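About Rustside

Hi, I'm Verena Trummer, and Rustside is my little wash-and-fold!

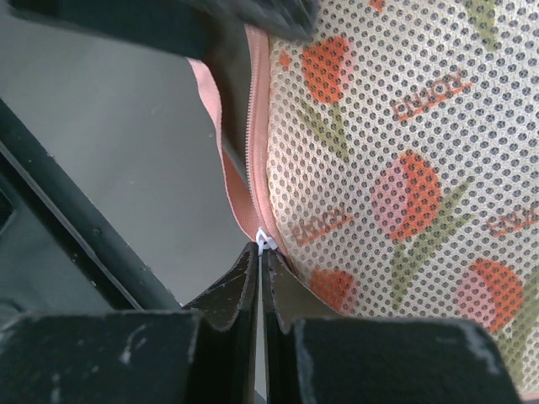

A tulip mesh bag with a pink zipper.

I started out with two washers and a folding table, doing sheets for a guesthouse called Kareritz. They sent over 26 sets the first week and I dried every one of them on lines out back (it was June, thank goodness). These days we wash for some 78 households, plus Kareritz, who are still with us and still send the fluffiest towels in town.

I grew up in a house where laundry took up all of Sunday, and I never minded it. I like the smell, I like matching socks, I like getting a stain out of a shirt somebody had given up on. If you've got one of those, bring it in and tell me what spilled on it – coffee is easy, turmeric is a longer conversation.

How it works: drop your things off before 10 a.m. and they're folded by 5 the next day. Delicates go in mesh bags and get their own cool cycle. Wool lies flat to dry. We use unscented soap unless you ask for the lavender.

We moved into the old Triraleo shoe store last year, so there's finally room for a bench and a coffee pot. Hồ Alterations is right next door if you need a hem taken up while you wait.

Come say hello, and please check your pockets first!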